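Call for Participants: Operator Study on Unplanned Gripper Closure

The Prorilden Institute invites applications from adults who wish to take part in a paid study of operator response to robot faults. The study will be held in the Chauhan Building beginning in May. No previous experience with robots is required for most places. A smaller number of places is reserved for applicants who have worked with industrial or laboratory arms.

Background

Last winter the Institute suspended all work on its Basik tabletop stations after a gripper closed without a command from the operator. The operator had opened the station to reposition an item, believing that the arm was on hold. The fingers closed on the side of her hand. She was treated for bruising and returned to work the next day.

An internal review led by Narendra Singhal examined 200 recorded sessions and identified 13 in which a gripper had closed, or begun to close, while the station reported that it was on hold. In every one of those sessions the link between the Clirkivis control software and the arm had dropped for a moment and then recovered. On recovery, the arm carried out the last command it had received before the interruption. The hold light stayed on throughout.

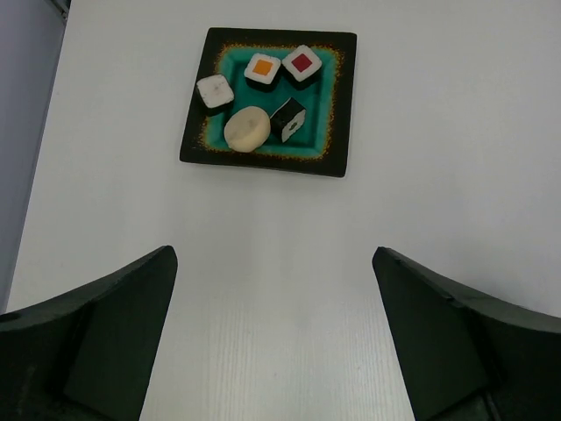 The software has been corrected, and the stations were returned to service after inspection. The review also found, however, that operators noticed the early signs of the fault in only a few of the sessions and seldom reported them. Much of this has to do with the type of work. Table-setting exercises call for small movements close to the item, and an operator's attention is naturally on the item itself. With several pieces on one square plate, and a roll tipped on its side right up against the round piece, a slight drift in the fingers is easily taken for an ordinary adjustment. The Institute wishes to learn what kind of warning an operator will notice under these conditions, and how quickly.

What Participants Will Do

Each participant will attend eight sessions of two hours each, including one on a Saturday. After a safety briefing, participants will guide the arms through assigned tasks from an operator's desk outside the station. Tasks include moving toy food between dishes, placing a utensil and handling round parts with the gripper nearly closed.

At points not announced in advance, the station will produce a simulated fault. The participant will be asked to stop the arms, state what was noticed and complete a short written report. Three forms of warning will be compared: a light, a tone and a vibration in the hand control. Simulated faults are limited to slow movements at reduced force. At no time will a participant be asked to reach into a station while it has power.

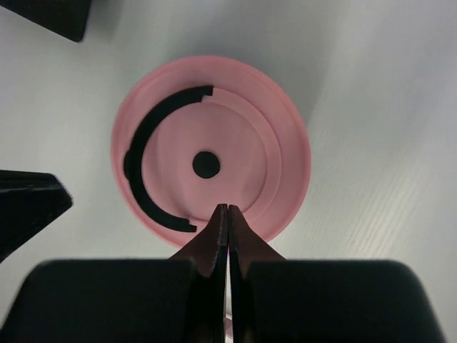

Who May Apply

Applicants must be 18 or older, able to read and speak English, and able to use both hands to operate a desk control. Corrected vision is acceptable. Applicants should be able to hear an ordinary alarm tone; those who cannot are asked to write to us, as one group in the study will use the light and vibration warnings only.

Current employees of the Institute and their household members may not take part. Former operators of Basik stations are welcome but should say so on the application form, giving the dates of their work and whether they were present during a reported fault.

Safety Arrangements

A trained supervisor will be present at every session and will have no other duties during it. Each station has a stop button at the operator's desk and a second one at the supervisor's position. Either button removes power from both arms. The buttons are wired separately from the control software and are tested before the first session of the day.

Two-arm tasks will be introduced only after a participant has completed the single-arm tasks. The review noted that three of the recorded faults took place while both grippers were working near the middle of the table, where one arm can hide part of an item from the operator's view. 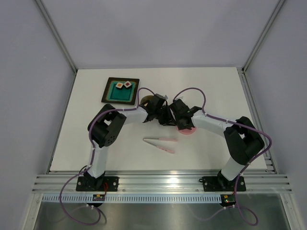 For these tasks, the minimum distance allowed between the grippers has been increased in software, and the supervisor may end a task at any time without giving a reason. Participants have the same right. Ending a session early does not affect payment for that session.

Any actual fault, whether or not it resembles the one described in this notice, will be logged by the supervisor and reported to the safety officer, Xiomara Nguyen-Tran, on the same day. Sessions at the affected station will not resume until she has approved it in writing.

Payment and Privacy

Participants are paid per session, with an additional payment on completion of all eight. Travel within the city is reimbursed on presentation of receipts. Sessions are recorded on video, including the operator's hands and voice. Recordings are kept under a participant number and are available only to the study team. A participant may ask for recordings to be deleted at any point before the results are published.

How to Apply

Application forms may be collected at the Chauhan Building reception desk or requested by mail from the study coordinator, Ritu Awasthi. Applicants who are selected will be invited to a short visit to see the stations and try the hand control before giving consent. Questions about the fault review should be addressed to Narendra Singhal; questions about access to the building should be addressed to Valentin Haslinger.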